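Workshop notebook - word cards and letter pieces
December 2023, Sunday

Came in for the afternoon when the room was quiet. I wanted to finish the word part of the set before Normunds Pētersons needs the table again. He left me a note with two questions: which words are worth keeping, and can the letters be read by someone who did not see the card. I try to answer both.

The pieces are the flat ones from the Ulent box, straight bars and curved arcs, with small holes near the ends. The full stock was 1,517 when Žydrūnas Koppel made his list in July, and I did not repeat his work. For today I took only a small part of it and left the box closed under the shelf.

The card

I write the word by hand in capitals, thin black pen, and lean the card on the wall at the back of the table. Before I used printed cards from Kundden, but the letters there are too fat and people try to copy the thickness also. Handwriting is better for this. Today's word is BRAIN.

Letters

I go from left to right and do not fix anything until the whole word is down. If I stop to correct the first letter I always lose the line.
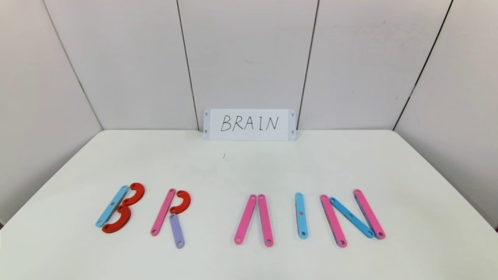 The A has no crossbar. I tried it in the summer with a short bar across and the letter became too heavy, and the short bar was sliding each time somebody leaned on the table. Two bars in a peak are enough, everybody reads it as A when it stands inside a word. Alone I am not so sure. Normunds says it looks like a roof.

B is one straight bar and two arcs. I like it when the lower arc is a little bigger than the upper one, it looks more like a real B. R uses the same kind of arc on the top and then a straight bar for the leg. If the leg is too short the letter starts to look like P, so choose a long one.

Color: I gave no rule. Koppel wanted one color for each letter, and on paper this is nice, but we have not enough red bars and too many pink. I think mixed color is not a problem for reading. What makes trouble is the tilt. When the spine leans to the right, the next letter should lean also, or the word looks like it is falling down.

Spacing: I still make the gaps uneven. Next time I will put the five letters roughly in place first with one bar each, and only after this add the arcs. Purketthorpe people do it in this way and their rows are more straight than mine.

Words to keep

1. BRAIN - keep. Good mix of straight and curved, and not too long for the table.
2. GROEN - keep for now, only as a joke for the Groen visit. The G is ugly, up to three arcs and still it can be a C.
3. SWISS - remove. The S needs arcs in both directions and they roll away from each other.

Second look at the table

I looked again at the row from the front side, from the place where a visitor would sit. The card is easy to compare with the letters from there, so I keep it in the middle of the back edge and not in the corner like before.

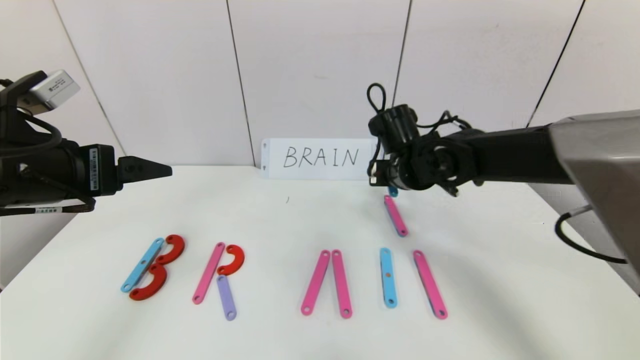
To do

- Write a second card for BRAIN with bigger letters and ask Normunds which one he prefers.
- Sort the arcs by size. Now the sizes are together in one bag and I lose time on every B.
- Ask Kundden if they sell bars alone, without the arcs.
- Find a replacement word for number three. Maybe something with T and L, those are easy - two bars each.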